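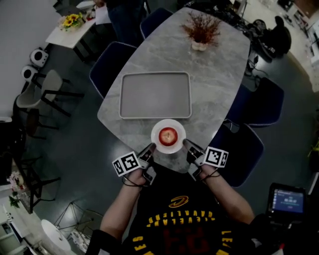

La pomme, l'assiette et le plateau

J'avais promis de vous raconter la suite du club, alors voilà, je m'y mets avec un thé et des poignets en compote. Pour ceux qui arrivent en route : je me suis inscrite en janvier au club de robotique de Flornham, moi qui n'avais jamais programmé autre chose que ma machine à laver. Le projet de l'année s'appelle Brollier et il consiste à apprendre à un robot à débarrasser une table. Dit comme ça, on imagine des lignes de code partout. Eh bien non, pour l'instant on débarrasse nous-mêmes, avec des pinces dans les mains, encore et encore !

Le principe, c'est Lăcrămioara Neagu qui me l'a expliqué le premier soir (avec une patience d'ange). On fait le geste à la pince, on enregistre tout, et le programme apprend à partir de nos essais. Les cubes à motifs noirs et blancs fixés sur les doigts servent à retrouver la position des pinces dans l'espace. Si on les cache avec la manche ou avec l'autre main, l'essai part à la poubelle. J'en ai perdu 21 comme ça, ma première fois, et j'ai très mal dormi.

Notre exercice du moment, c'est la pomme. Il faut l'enlever de l'assiette, la poser sur le plateau, puis s'occuper de l'assiette. Facile avec des doigts ! Avec deux pinces, on se rend compte qu'une pomme, ça roule, ça pivote, ça a une queue qui accroche. Lucian Buzatu la prend très bas, presque au ras de l'assiette, et moi par le milieu – on n'est pas d'accord et je crois qu'on ne le sera jamais. Naomi Shirima, qui tient le tableau des essais, refuse de trancher : elle veut les deux façons dans les données.

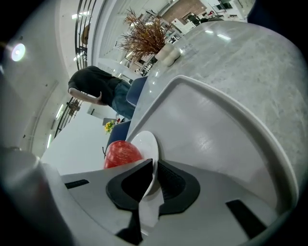 Pour la vaisselle, je me débrouille mieux. Une soucoupe, il faut la pincer par le bord, franchement, et garder le poignet souple. J'avais tendance à serrer comme une brute, et Sorin Lungu m'a fait recommencer les yeux fixés sur le plateau au lieu de regarder mes mains. Ça change tout, essayez donc avec une pince à spaghettis.

Côté chiffres, on en est à 592 essais gardés, dont 107 de moi (oui, je les ai notés dans mon carnet, oui, je suis fière). Lucian en a 242, mais il a commencé bien avant moi et il vient même quand il a la crève.

La prochaine étape, c'est le premier entraînement du modèle, et après on passera aux tasses. Lăcrămioara parle déjà de couverts, ce qui me donne des sueurs froides. Si vous avez une bonne pommade pour les poignets, les commentaires sont ouverts !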